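Visit report: outdoor ground robot trials at Dindcombe, notes for the equipment budget
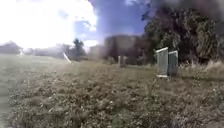
Anyone pricing one of these for grounds work should ask for the attachment list before the base price, was the first remark made in the visitors' briefing, and the rest of the day bore it out. The base unit is the figure that gets quoted. The purchase order tends to contain a good deal else.

The visit was to the Dindcombe test field on 21/02/2026. Our interest was narrow: whether a mid-size outdoor inspection robot belongs in the next equipment plan, and if so, under which budget lines. We inspect fence lines, drain covers and marker posts across four sites. At present this is done on foot.

Two suppliers presented. Kirkegaard builds the vehicle and the autonomy software. Plendgate sells the same vehicle with its own service contract and a different radio package. Cerkuritz, which runs the field, does not sell hardware and charges both suppliers for access.

Ground conditions

The field was chosen with mixed cover in mind. Part of it is mown and fairly even. The rest is rough meadow, with low weeds, clover-like leaves and patchy grass, and the line between the two is soft. Tall, dry grass stands beside the trees. For our purposes the rough part matters more. Three of our four sites are cut twice a year at best, and the vehicle would spend most of its time on similar cover.

Kirkegaard rates the vehicle for grass up to the height of its axle. Above that, the front sensors read stems as obstacles and the planner slows down or routes around. The setting can be relaxed, but a relaxed setting on a site with real obstacles in the grass is a risk we would have to sign for. Cutting a track along the inspection route was suggested as the cheaper option. That moves cost from the equipment line to the grounds maintenance line and should be entered there, not dropped.

Targets and inspection

Freestanding mesh panels and slim white poles are the kind of target that decides whether the perception package is adequate. Mesh is semi-transparent to a camera and can return very little to a low-cost lidar. A thin pole is easy to miss at distance. Both suppliers offer a standard and an extended sensor set. On the standard set, Kirkegaard would commit to detecting mesh only at short range and reduced speed. The extended set carries a longer detection range in writing.

We asked about low sun. A camera facing into glare loses detail in the sky and along the horizon, and distant trees and hedges wash out. Neither supplier guarantees camera-based inspection results under these conditions. Both recommend scheduling the route so that the vehicle faces away from the sun during the inspection legs. That is workable at two of our sites. At the other two the fence runs in a loop, and some legs will face the wrong way at any given hour. The plan should assume repeat passes there.

Cost structure

No unit prices are given in this report, as both quotations are under a confidentiality term until September. The structure can be described.

1. Base vehicle, with one battery and charger. Single purchase.

2. Sensor package, standard or extended. The extended set is a factory fit. Retrofitting means returning the vehicle and losing it for 9 weeks.

3. Spare battery. One charge gives 133 minutes on mown grass by the Kirkegaard data sheet. No figure is published for rough ground. We suggest planning on one spare per vehicle until we have our own numbers.

4. Software license, annual, per vehicle. Plendgate folds this into the service contract. Kirkegaard bills it separately.

5. Base station and radio. Needed at each site unless cell coverage is confirmed along the whole route. Coverage at our north site is poor.

6. Training. Two operators minimum. Travel is extra in both quotations.

7. Consumables, mainly tires and lens covers. The service interval is 1,032 operating hours on the drivetrain. Lens covers are replaced as needed and are not under warranty.

Items 4 to 7 recur or depend on the number of sites, and they are the ones most often missing from a first-year request. Item 5 alone could change the order of the two bids.

Lead time and terms

Kirkegaard quotes 60 working days from order to delivery for the standard build. The extended build is quoted on request. Plendgate holds stock of the standard build only. Payment terms are similar. Plendgate's contract renews automatically unless canceled in writing, and purchasing should look at that clause before anything is signed.

Lease was discussed briefly. Both suppliers will lease, with the extended sensor set excluded in Plendgate's case. A lease would suit a trial at one site, with the cost charged to operations and no capital request in the first year.

Points still open

Runtime on rough cover, with the extended sensor set powered. Kirkegaard has agreed to supply logs.

Insurance position if the vehicle leaves the site boundary.

Storage. The vehicle needs a dry, lockable space with a power outlet, and the east site has none. A quote for a small shed has been requested.

Data retention. Default is the supplier's server. Local storage is available at extra cost, not yet stated.

Recommendation

Request a lease quotation from Kirkegaard for one vehicle with the extended sensor set, at the south site, with one spare battery and training for two operators. Enter track cutting under grounds maintenance. Hold the capital request until the runtime logs have been received and checked against the length of the south route.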